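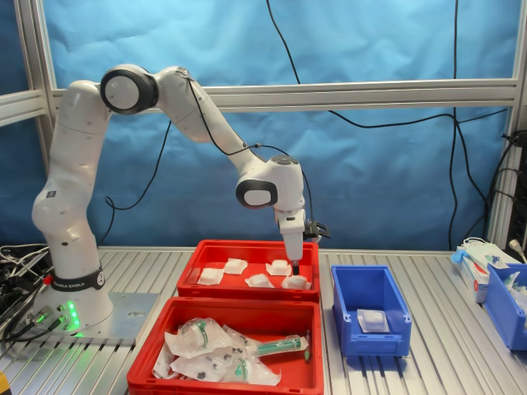 Fedir Hrytsenko wants it on record that gauze pads have no business in a red bin, red being for things that bleed or burn, and that he has said so before. He has. He said so in May, in the corridor, and again through the door of the supply room while I was inside it trying to find tape.

His letter runs to 2 pages. The short version is that when we moved the dressings out of cardboard and into plastic, the colors should have meant something. Red for stock, blue for picked and ready to go is what we ended up with, and Fedir believes we got there by opening the boxes from Mestitz and using whatever was on top. I have looked into this and he is correct.

Still, the colors have stuck. People at the Driltthorpe end now say "it's in the blue" when they mean an order is being filled, and Efua Bonsu has been heard to say it about her lunch.

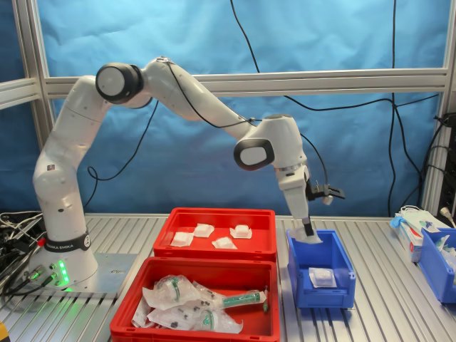 Ohemaa Gbeho

So, gauze. The square pads go from red to blue one at a time, flat, and they stay in their wrappers. I mention the wrappers because a kit reached the Frimpong clinic with a pad that had been opened, presumably by someone who wanted to know what was inside. It was gauze. Please take my word for it in future.

The shallow bins have turned out better than the deep ones we had on trial. In a deep bin the pads slide under each other and you come up with two when you wanted one, and then you have a kit with a spare and another kit with a grievance. In a shallow bin they lie about in plain sight like cats. Do not tidy them into stacks. Kamil Tichý stacked an entire shelf of them one evening, beautifully, edges squared, and the next morning every one of us picked doubles until coffee.

We sent out 1,574 kits last quarter. The plan for this one is 4,000, a number that arrived from upstairs without a note attached. Nkrumah Mensah has asked whether the new figure comes with a new shelf. It comes with a label maker.

Other bin business. The lids that belong to the Atach crates do not fit the red bins, however hard you lean on them. Two are already cracked. If a pad lands on the floor it goes in the trash, wrapper or no wrapper, and you write it on the sheet by the sink, where the pen is supposed to be.

Fedir has asked for a vote on the colors. Send me your preference by the end of the month. Green is not available, and neither is "clear," Efua, I asked.

Last updated: May, 4:10 p.m.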